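Tukville Simulation Project: Fault Report, 8/24/25

2. Description of the fault
The clearing task was run 40 times in the Hindano simulator. In 14 runs the controller issued a close command and the gripper stayed open. The controller then logged the grasp as complete – a false success that would be a safety matter on physical equipment.

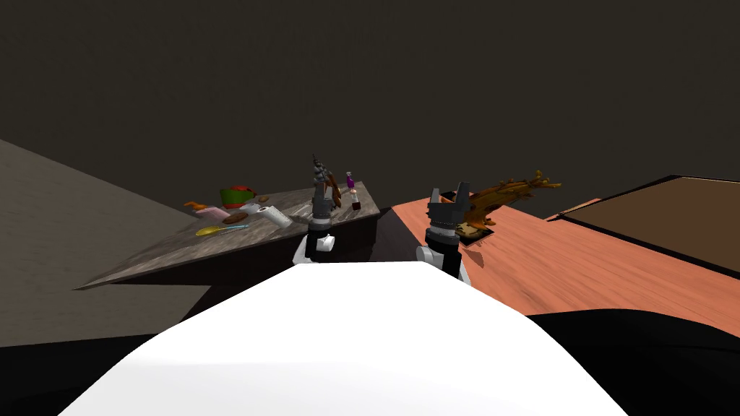 Why was the fault not found earlier?
The early tests checked only the controller log, and the log reported every grasp as complete.

The team then reviewed the wrist views together with the log. The first mismatch was at line 2648.

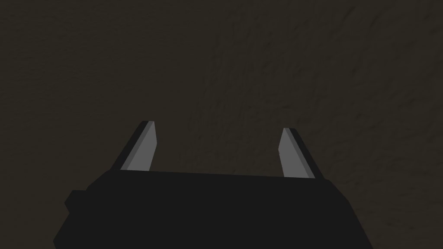 Figure 2. Wrist view, fingers apart.

2.1 Cause
The Stidier driver dropped any command sent within six time steps of a previous one. It returned no error, and the controller treated silence as agreement. Glassware was included in the review, as a false report during a handover could lead to a dropped item. 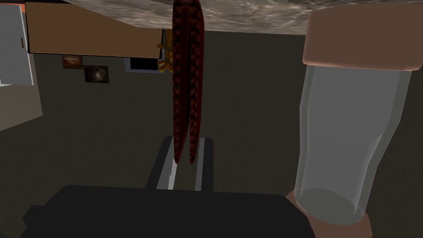

The controller now waits for a measured finger position before it records a grasp. If no reading arrives, the arm stops and the run is marked as failed. The Veres logging module was left unchanged.

2.2 Remaining work
The stop behaviour has not been tested with both arms moving. These tests are planned for November.
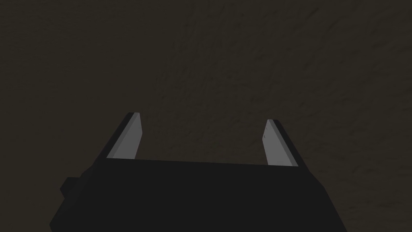
Figure 4. Gripper open, nothing held between the fingers.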